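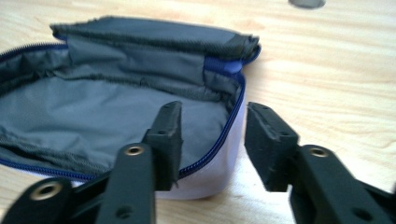
Chapter 7
Zipped Pouches and Small Soft Cases

What you will learn in this chapter
The names of the parts of a lined pouch
How to open and empty a pouch before you examine it
How to read wear in the lining, the zip and the trim
How to prepare a table for work with small textile goods
How to write a repair card

Words to know
lining, shell, hinge, binding, zip tape, slider, seam allowance, fraying

7.1 Why small cases need their own chapter

In the earlier chapters we worked with large and simple things: curtains, cushion covers, aprons. A mistake of a few millimetres in a curtain is seen only by the person who made it. In a pouch the same mistake can stop the zip from closing. Everything is nearer to everything else, and the needle must often go through four or five layers in a place where two fingers can hardly enter.

Small cases are also the things which people bring most often for repair. The repair room in Trondham, where many of the examples in this book were collected, received 1,101 textile items in its first full year. Of these, 900 were bags, pouches and cases of different kinds. Clothes, which the organisers had expected to be the main work, came far behind.

The reason is easy to understand. A pouch lives inside another bag. It is pulled out by one corner, it is filled with pens or chargers or make-up, and it is opened many times in one day. Its owner washes it seldom and looks inside it even more seldom. When the zip at last refuses to move, the damage has usually been growing for a long time in the lining, where it was hidden.

7.2 The parts of a pouch

We shall use the same words in the whole chapter, so please learn them now.

The shell is the outer fabric, the one which meets the hand and the table. It is often in a light or bright colour, chosen to please the buyer. The lining is the inner fabric. Many makers choose dark grey or black nylon for it, as nylon is thin and slides well, and a dark colour does not show the marks of ink.

The body is the part which holds the things. The lid, or lid flap, is the part which folds back. Not every pouch has a lid; a flat pencil case with a straight zip along the top has none. But when the zip runs round the corners, the pouch opens wide like a small suitcase, and then we may speak of a lid.

The hinge is the place where the lid stays joined to the body. It does more work than any other part. With each opening the fabric bends there in the same line, and at the two ends of this line the zip tape, the trim and the lining all come together. On a pale pouch with a navy zip you may find at this corner a short piece of trim in another blue, with a dark binding next to it. Do not take it for a later repair only because the colours are different. Makers often use whatever trim they have for such short lengths.

The binding is a narrow strip folded over raw edges. Where there is no binding, or where it has come loose, the lining begins to fray: single threads come out and the edge becomes soft and hairy to the touch. Fraying at the rim of the lid is dangerous for the zip, for the loose threads are sooner or later caught by the slider.

7.3 Preparing the table

Before the pouch is examined, the table must be ready. Students like to hurry over this step — I did so myself for many years — and then they search for a lost slider under the radiator.

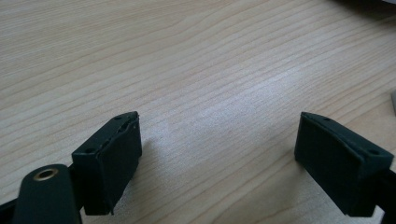
Choose a smooth table, large enough for both forearms to rest on it. Wood is pleasant to work on, but pass your palm over it first and feel for splinters, which catch nylon very easily. Wipe it with a damp cloth and let it dry completely. Light should come from the side. If it comes from straight in front of you, a varnished surface reflects it into your eyes, and fine dark threads become hard to follow.

Put your tools on the side of the hand you write with, in one row, and leave the middle of the table free. You will need:

blunt-nosed tweezers
small scissors with sharp points
a seam ripper
a soft brush (an old toothbrush is suitable)
a ruler
a shallow dish for loose parts
a repair card and a pencil

Keep cups and food on another table.

7.4 The first examination

Open the zip slowly to its full length. If the slider stops, do not pull harder. Move it back a little, look for a thread or a fold of lining between the teeth, and free it with the tweezers. When the pouch is open, take out everything and shake it gently, upside down, over the dish.

Now fold the lid back as far as it goes without force, so that its lining is turned towards you. Look first at the whole and only afterwards at the details. Creases in a lining are normal. It is cut slightly loose on purpose, and it may bunch a little along an inner seam. What you look for is a crease which pulls towards one point, as this often means that a stitch has broken there.

Then follow the zip tape with the tip of your finger from one end to the other. Stop at every corner. Ferenc Boros, who taught bag repair at the Hilness school, asked his students to do this with closed eyes, and I still recommend it. A gap of two stitches is felt sooner than it is seen.

Write on the card what you have found, in this order: shell, lining, zip, hinge, binding. Give the place of each fault by the side of the pouch, with the hinge always furthest from you.

Exercise 7.1
Take a lined pouch of your own and empty it. Fill in a repair card for it, including the parts with no fault. Then exchange pouches with your neighbour, fill in a second card for the pouch you receive, and compare the two. Keep both cards for section 7.6, where we replace a worn slider.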